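Limescale on everything, is a softener worth it?

kettlewitch
Moved to Sonmont in July and the water is like liquid chalk. Kettle furred up in a fortnight, shower head half blocked. Been quoted 4,000 for a Trundura softener fitted, which seems mad?? Anyone got one round here

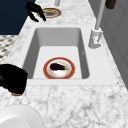 and did it make a diffrence to your skin as well, mine is awful. Two of us in the house, if that matters for sizing.

Mossbank34
4,000 is robbery. We paid nearly half that for a Jokine, fitted, and it does a family of five. Get more quotes. Salt is the bit people forget, we get through a block every few weeks.

dripfeed
Disagree, wouldn't bother at all. Citric acid from the supermarket, leave it in the kettle 40 mins, rinse. Shower head in a bag of vinegar overnight. Costs pennies.
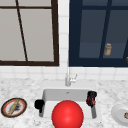 Window side of the kitchen, tiles and glass-fronted cupboard

Mossbank34
Doesn't do anything for your boiler though does it

dripfeed
Boiler is 26 years old and still going, on the same water. So.

kettlewitch
Ha ok. What about those magnet things that clip on the pipe? Zaugg do one, bloke at work swears by it

pipesandpasties
Save your money. Had one on for a year, same scale as before. Softener or vinegar, pick one. And keep an unsoftened tap for drinking if you go that way, ask the fitter.

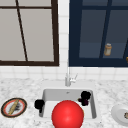
White sink, marble worktop, big red ball

kettlewitch
Right, getting two more quotes and buying citric acid in the meantine. Ta all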